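Tagged: Set-up guides / Handheld grippers / House rules
14 comments · 37 shares

Section 4. Running a shared room the right way

If you've worked through Section 3, your Temar grippers are charged and paired and you're itching to pick something up. Give me ten minutes first. I wrote this section after a month of watching good operators make perfectly good demonstrations that we then had to throw out, and nearly every one of them was lost to something on this list. Banafsheh Ranjbar wrote the original house rules for the Batbridge room, and I've stolen from her shamelessly. Where we disagree I've said so.

The rules are written for rooms with several people recording at once. If you're alone at a kitchen table, you can skip 4.2 and most of 4.5, but please read the rest.

4.1 Before you put anything on

1. Read the session sheet all the way down. I know. Read it anyway. The task name on the top line and the task steps further down don't always match after somebody edits one and forgets the other, and the steps win.

2. Write your operator code on the sheet, never your name. The code goes in the small box by the session number. If you've forgotten yours, ask the room lead to look it up. Don't make up a new one! We had a session 3603 filed under a code that didn't exist and it took two of us an entire afternoon to sort out.

3. Empty your pockets and take off rings, bracelets and anything that dangles. Tie long hair back and tuck it in.

4. Check your shoes and the floor where you'll be standing. Kick nothing under a desk "for now." Pick it up.

5. Look over the fingertip pads on both grippers. You want the gridded inner faces clean and the rims whole. Wipe them with a barely damp cloth and let them dry. No alcohol wipes, please - on our older pads it left the grip surface slick, and I'd sooner you didn't find out if yours are the same.

Note: A pad with a nick in the rim is fine for practice runs and no good for recording. Put it in the tray marked practice. Don't put it back in the main box with a sticky note on it (the notes fall off).

6. Check that the square marker on top of each gripper is flat and firmly stuck down. Press each corner with your thumb. If a corner lifts, swap the marker plate. Tape over the top of a marker is the one thing I will nag you about forever, as even clear tape throws a shine.

4.2 Your space and everyone else's

Banafsheh's rule is that each operator gets a clear circle you can turn around in with both arms out, elbows straight, grippers in hand. Mine is a little looser: I let people share an edge if they're working back to back and neither task involves walking. We've argued about it more than once. If your room is new to this, use hers.

1. Stand at your spot and do the turn. Slowly, please. If you touch a person, a chair or a shelf, move.

2. Roll spare chairs out of the walking lane and park them. A chair you plan to use stays at your station.

3. Agree on the walking lane out loud before the first recording. The lane goes from the door to the storage shelves and nobody records in it.

4. If you need to pass behind someone who's recording, say "behind you" in a normal voice, wait for the nod, then go. No tapping on the shoulder. A person in a headset with both hands full will jump, and then you'll both be looking for the pieces.

CAUTION: Never reach between another operator's fingertips, even with the power off. The pads are soft and the fingers behind them aren't. If an object is stuck, the operator sets the gripper down, and then you help.

4.3 Putting on the headset and harness

1. Put the harness on first, headset second. The other way round always ends with a strap over a cable.

2. Run the strap flat across your chest. You should be able to slide two fingers under it. If it creeps up toward your neck when you lift your arms, lengthen it and try again.

3. Seat the headset on your forehead and tighten from the back. Nod, shake your head, look at your shoes. It should stay put without leaving you with a headache by lunch.

4. Pick up the grippers one at a time with your finger off the trigger. Squeeze fully, release fully, and do that until it feels boring. You're listening for a click or a scrape.

Note: If you wear glasses, put the headset on over them and tell the room lead. There's a wider front pad from Szewczyk in the spares drawer that most glasses wearers like better.

4.4 The start-of-session check

Do this every time you pick up a gripper after a break, including the short ones.

1. Hold both grippers out in front of you at chest height, markers up. Wait for the ready tone.

2. Tilt each one left, then right, then bring it level. The status panel in Pleltov should follow you without sticking.

3. Close both grippers on nothing. The width reading should drop to its closed value. If it stops at 2 or higher, open and close again, and if it does the same thing a second time, stop and run the zeroing routine from Section 3.

4. Say the task name out loud and start. Saying it feels silly for the first day. Then one morning you say the wrong name, catch it, and you stop feeling silly.

CAUTION: Don't zero a gripper while you're holding an object in it. It will happily learn the wrong closed position and every run after that will be off.

4.5 While you're recording

Now for the part where people get creative. Please don't get creative.

1. Move at the speed you'd use to hand a full mug to a friend. Quick flicks of the wrist smear the picture, and crawling along looks nothing like how people handle things.

2. Keep the object between the pads and keep the pads in view. If you have to bend your wrist so far that you can't see the tips, step around to a better side first.

3. Keep your grippers' markers pointing upward as much as the task lets you. A bit of tilt is normal. Rolling the whole thing over to get under a shelf is a different matter, and if your task calls for it the sheet will say so.

4. Look where you're working. When you turn your head to see what your neighbor is laughing about, the headset goes with you.

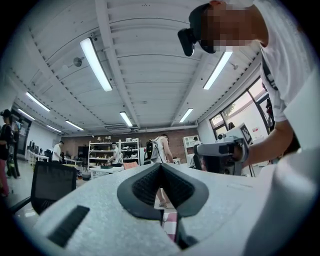
Fig. 4-2. Grippers in use in a shared room. Square marker on top of the tool, headset on the forehead, strap across the chest.

5. If you drop something, stop the recording, mark it as a drop, and begin again from the start position. Don't scoop it up and carry on. I promise no one is keeping score of your drops.

6. If a person wanders in close while you're recording, finish the motion you're in and flag the run. Faces get blurred at a later step, but the reviewer still needs to know that the run had company in it.

7. Change an object's starting place between runs when the sheet asks for variety. Slide it somewhere you'd find it in real life. Balancing a cup on its rim doesn't count as variety.

Note: Daylight is welcome. Leave the blinds however they were at the first run and don't fiddle with them halfway through a task. If the sun comes straight onto your work surface, pause, tell the lead, and shift everyone together.

4.6 Breaks

Set your timer for 600 seconds of recording, then put the grippers down and shake out your hands. It sounds fussy, and the first few times you'll feel like you could go on for ages. Your forearms will disagree by the afternoon. Longer breaks go on the sheet with a time, as in "back 2:15 p.m."

Put grippers down on their sides on the padded mat, never standing on their fingers. If the mat's full, use the rack. A chair seat isn't a rack.

Anybody can call a stop. You say "stop," everyone opens their grippers and stands still, and we sort it out. You don't have to have a good reason ready. I've called one for a sneeze.

4.7 Packing up

1. Stop recording and wait for Pleltov to show the upload as queued. Don't pull a battery before that.

2. Write down your run count, your drops and anything odd. "Left one felt sticky after lunch" is a wonderful note. "Fine" is not.

3. Wipe the pads, check the rims again, and close the grippers halfway for storage. Fully closed overnight leaves a crease in the tips.

4. Hang the harness by its top loop and wipe down the headset where it touched your forehead.

5. Once a gripper's log passes 200 runs on the same pads, move it to the inspection shelf even if it looks great. The lead signs it back in.

6. Clear your desk and the floor around it, and turn your chair in.

The zeroing routine and the spares list are in Section 3 and Section 6. Trigger springs moved to Section 6 in the August revision, so if your printout still has them under 4.7, you've got the old one and should print a new copy.

Comments (14)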